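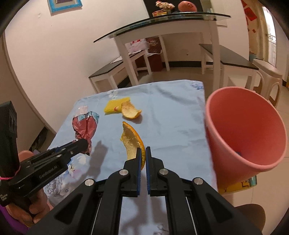
Policy fine on peels and wrappers, falls apart on squishy foam. Is my validation split lying to me?

Asked in: Learning from demonstration
Tags: handheld-grippers, bimanual, deformables, evaluation

Hi all, first post after lurking on Grirnik for ages. I'm working on a two-handed table clearing task. You pick up light trash (orange peel, wrappers, plastic bags, those foam net sleeves fruit gets packed in) and drop it in a bin next to the table. All the training data comes from people holding the grippers and doing the task by hand, so no teleop anywhere. I have 400 training demos so far and trained with Flaseck on mostly default settings.

My validation loss looks lovely. Then I put the policy on the real arms and it's a tale of two piles. Peels: great! Wrappers: pretty good. Foam sleeves: it closes way too early, gets a few strands, and lifts basically nothing. Out of 20 foam trials I got four clean picks, and one of those I'd call generous.

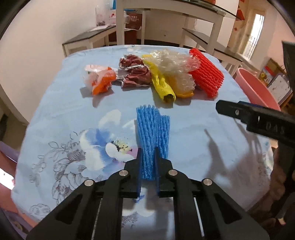 Demo view, fingers closed on a blue foam sleeve

When a person does it, they push down a bit further before they squeeze, you can feel the foam give. I'm guessing the policy can't pick that up from the wrist view alone. But then why is validation so happy? I split the demos at random, 10 percent held out. Do I need more foam demos, or a force sensor, or am I just measuring the wrong thing? I'd love to fix this before August if I can.

3 answers

Answer 1 (accepted)

It's the split, or at least the split is why you got surprised. If you cut at random, your held-out demos have the same tablecloth, the same light and the same few objects as the training ones. The loss is telling you the model remembers that afternoon very well. We had this exact thing and I wasted most of a month on it.

What I'd do: group everything by recording session and hold out entire sessions. Then report the error per object type, and only over the half second or so before the fingers close. Most of a demo is reaching and carrying, and that part is easy, so it drowns out the grasp when you average over the full thing. When we redid ours that way the foam-ish objects stuck out right away, they were several times worse than anything rigid.

Also check how your gripper width is labeled! On mine the recorded width lagged the video by 83 ms. Doesn't matter on a peel, which is stiff enough to forgive you. On foam it shifts the whole approach. Plot width against video for a handful of clips and step through them by eye before you collect anything new.

After fixing both I added some 435 extra demos, soft stuff only, and it got a lot better. I can't tell you how much was the data and how much was the timing because I changed them together (yes, I know).

Answer 2

I agree on the sessions thing. About the force sensor, I'd wait. We bolted one on and spent longer on calibrating it than we ever did on the policy, and the gain on soft items was small enough that I wouldn't put it in a paper. Look at your start poses first. Ours were all demos where the sleeve was standing up, so a sleeve lying flat was basically a new object to the model. Throw them down differently every time, let them roll into other trash, leave them where they land. Same with which hand goes first if you have two.

The Gornarholm task list has a soft packaging section with printed layouts, might save you some planning.

Answer 3

try a slower close speed, worked for me on sponges. didn't retrain or anything

Comment from the asker

Update! Checked the width timing and there's a lag on my left gripper but not the right one, no idea why. Re-splitting by session now. Validation already looks a lot uglier so I guess that's progress? Slower close gave me two more picks on foam, so thanks for that too, I'm keeping it in for now.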